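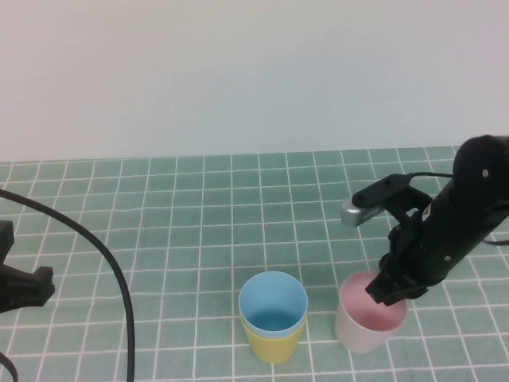

How long do orders take?

Two or three working days once we've packed it. Orders placed over the weekend get packed Monday. Cups go out in a double box so they sometimes take a day longer than covers.

Where are you?

Nutholm, small unit, no shop front. Collection by arrangement only, please email first and wait for a reply before you set off.

What do you sell?

Cups, mostly. Table covers. A few bowls when we can get them. No plates at the moment, people ask every week, sorry.

What's the difference between Komia and Sebastian?

Both are cups. Komia is white outside with a colour inside (pink, yellow or grey). Sebastian is one colour all over and a bit taller, with a thicker rim. Same price. Komia holds 200 ml filled to a sensible level, Sebastian a little more.

Can I put them in the dishwasher?

Top rack, normal wash, fine. Don't wedge them against each other, the rims chip. Chips from the dishwasher aren't covered, see returns.

Microwave?

Yes for both. Komia handles get hot after two minutes or so. Use a cloth.

Will tea stain the pink inside?

Eventually, a bit. Coffee's worse. Bicarbonate of soda on a damp sponge, leave ten minutes, rinse. Please don't use wire wool, we had a run of emails about scratched cups in February and it was wire wool nearly every time.

Is the pink the same on every cup?

Near enough within a batch. Between batches it can drift, paler or more peachy. If you're adding to a set tell us when you bought the first lot and we'll try to match it. Can't promise.

What is Skekden?

Our squares pattern for table covers. White lines on a plain ground. Comes in teal, mustard and a brick red. Teal sells out first. 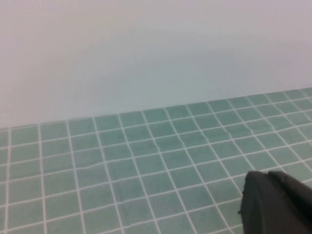
Teal squares with white lines, up against a pale grey wall.

Is the teal more green or more blue?

Depends on your screen and your light bulbs. We'd call it sea green. Under a warm bulb it goes greener. Send a stamped envelope and we'll post you a cutting, no charge, one colour per envelope please.

What sizes do the covers come in?

Two. The long one is 200 cm by 140 cm, the square one is 140 by 140. We don't cut to size any more. You can trim it yourself, use the white lines as a guide and sharp scissors, go slowly round the corners.

How do I get the fold lines out?

Lay it flat the night before, somewhere warm. Most drop out on their own. Stubborn ones: warm iron on the back with a tea towel between, lowest setting. Never iron the printed side. Roll it up on a tube afterwards if you've got one and the folds don't come back.

How do I stop it sliding about?

Clips, or a thin felt underneath. Felt is quieter as well, cups don't clatter when you put them down.

How do I get the squares straight with the table?

Start at the back edge. Line one white line up with the edge of the table, clip both corners, then smooth towards you. If your table isn't square (old ones often aren't) go with whichever edge you see most and let teh other side be out.

Can I put hot pans on it?

No. Cups of tea are fine, pans need a mat. It will mark and we can't fix it.

Felt pen?

Washable comes off with warm soapy water. Permanent doesn't really. Try a little rubbing alcohol on a corner first, it may take the print with it.

How many cups in a box?

Singles, fours or sixes. Cafes and village halls, there's a trade box of 22, seconds included, prices on the trade page. Seconds are marks in the glaze only, never cracks.

What is postage?

Flat rate for the UK, shown at the basket. Free over £55. Nothing overseas for now.

My cup arrived broken, what do I do?

Keep the box. Photo of the cup, photo of the box, email both within a week with your order number. New one goes out next post day. You dont need to send the pieces back.

Can I return a cover?

Unused and still folded, within 30 days, you pay the return postage. Trimmed covers no.

When is teal back in stock?

Long size expected Fri 26 July, square size in stock now. No reserving I'm afraid, but there's a list on the cover page and you get an email when they land.

Who do I ask about something not on here?

Honeylyn Sarmiento, through the contact form. Put your order number in the subject line if you have one. Phone is off most afternoons while we're packing, mornings are better.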